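Selthorpe Skella Kitchen Benchtop Laminate — Matt White
Product data and ordering 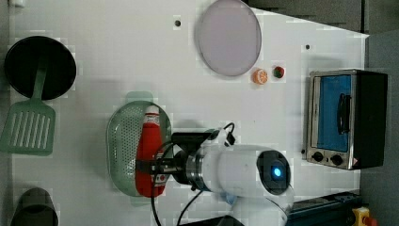

Skella is a high-pressure laminate bonded to a moisture-resistant particleboard core, supplied as finished benchtops for domestic kitchens, staff lunchrooms and rental fit-outs. It is pressed and edged at the Boonyarit works and stocked in one colour, Matt White. Sheets without a core are not sold under this product code; see Durkik for vertical panelling in the matching finish.

Construction
The decorative surface is a melamine-impregnated paper over phenolic kraft layers. A balancing laminate is applied to the underside to limit bowing. The front edge is square, finished with 2 mm ABS edging in the same colour as the face. The rear edge is sealed but not decorated and is intended to sit against a wall or splashback. Both ends are edged on full-length tops. Tops cut to order are edged on the ends nominated at the time of order.

Sizes
Stock length is 2000 mm. Custom lengths below this are cut in whole millimetres. Longer runs are made by joining two tops with concealed bolts and a loose tongue, and the joint should be kept at least 200 mm clear of any sink or cooktop cut-out. Mitred corner joints are available on request and are supplied as a left-hand or right-hand set, viewed from the front of the bench.

Surface performance
The face resists staining from tea, coffee, vinegar, cooking oil, tomato sauce and most household cleaners, provided spills are wiped up the same day. Turmeric, hair dye and permanent marker may leave a mark on any white laminate. Methylated spirits on a soft cloth will lift most residues; rinse with clean water afterwards.

Skella tolerates brief contact with boiling water. It is not rated for cookware straight from a burner or oven. Use a trivet or a timber board under hot pans, and do not run a slow cooker or benchtop oven for long periods without an insulating mat. Heat damage appears as a dull or blistered patch and cannot be polished out.

The matt texture hides fingerprints better than a gloss finish but will burnish if scrubbed. Scourers, cream cleansers and steel wool are excluded by the warranty. Knives will cut the surface. Ceramic items with an unglazed foot ring should be lifted, not dragged.

Cut-outs
Drill a radius in every internal corner before sawing. Square internal corners concentrate stress and are the usual origin of cracks. Leave no less than 100 mm of board between a cut-out and the ends of the top. Seal all exposed core with two coats of oil-based primer or a continuous bead of neutral-cure silicone — water entry at the sink is the most common reason for replacement. Over a dishwasher, fit the foil vapour barrier supplied in the fixing pack and carry it down over the inside of the front rail.

Fixing
Store tops flat in the room where they will be installed and allow them to acclimatise before cutting. Fix from below through slotted brackets or oversize holes. Cabinets must be level and continuous; packers under the laminate itself are not acceptable. Do not glue the top to the carcass.

Supplied with each top
Fixing pack with screws and brackets
Foil vapour barrier
Touch-up edging strip, iron-on
Care card

Joint bolts, end caps and upstands are ordered separately.

Colour matching
Whites vary between pressings. Order all tops for one room together and quote the batch code printed on the underside if a later addition is needed. Selthorpe will match to batch where stock allows. Durkik panels are matched to Skella by eye under daylight and may read slightly cooler under warm LED lighting.

Freight
Tops travel on edge, strapped in pairs, with cardboard corner protectors. Inspect both faces before signing. Transit damage must be reported before any cutting is carried out. The works closes for part of December, and custom orders placed in that month are cut after reopening.

Technical enquiries: Duygu Kocabaş, Benchtops, Selthorpe
Data sheet revised 22nd April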